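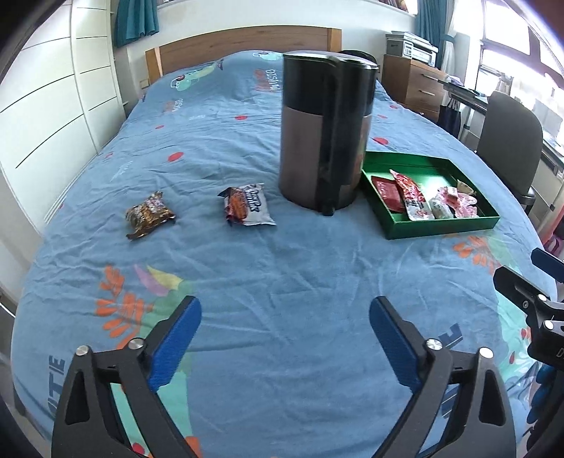
There is a kind of tired that only comes at the end of a winter of bad sleep, and by March I had it. I was waking at 3 in the morning, every morning, and lying there listening to the heating pipes tick. I tried the things people try. I gave up coffee after lunch, I bought a heavier pair of curtains, I read the dullest book on my shelf (a history of drainage, which to my annoyance became quite interesting around the fourth chapter). What finally sent me looking elsewhere was a remark from a neighbor, who asked how old my bedding was, and I had to stand on the front step and think.

The comforter dated from my first apartment. It had been through two moves and a flood, and most of its filling had slid down to one end, where it lay on my feet like a sleeping dog while the rest of me got two layers of cotton and a draft.

So I went to Druvcombe, where there is still a bedding workshop of the old kind, up a flight of stairs over a shoe repair place on the main street. It's called Komach, and it has been there longer than the traffic light. They'll sell you something new if you insist, but most of what comes through the door is old and goes home again. They open the seam, empty the filling, wash it, top it up, and sew it back into a fresh cover with the channels stitched closer together so that nothing can wander.

I had pictured a quiet room. It's a loud one, with a filling machine at the back that roars like a vacuum cleaner and a radio turned up to compete with it. Down gets into everything. It was on the windowsill and in the pencil cup, and I found a bit of it in my eyebrow when I got back to the car.

What I learned there, over the better part of an afternoon, is that most of us buy too warm and then blame ourselves. A thick comforter in a heated bedroom has you throwing it off by midnight and hunting for it before dawn, and I recognized myself so completely that I laughed out loud. The advice was to go lighter, and add a wool blanket at the foot for the really cold nights. Wash the cover often and the inside seldom. Hang the whole thing over a rail on a dry morning and let the air do its work, the way my grandmother did, with the windows open and everyone complaining.

They were also firm about size. A couple sharing one comforter on a double bed will be tugging at it until one of them gives up, and the workshop does a steady trade in cutting a big one into two smaller ones. I was told this has saved marriages, and I can well believe it.

Mine took 5 weeks. It came back half the weight, in a soft gray cover, folded into a cotton sack with my ticket, number 878, still pinned to the corner. The first night I was sure it would be too thin, and I lay there waiting to be cold, and I was still waiting when the alarm went off.

I do still wake at 3 now and then, and the pipes still tick. But I'm warm from end to end, and I have gone back to the drainage book.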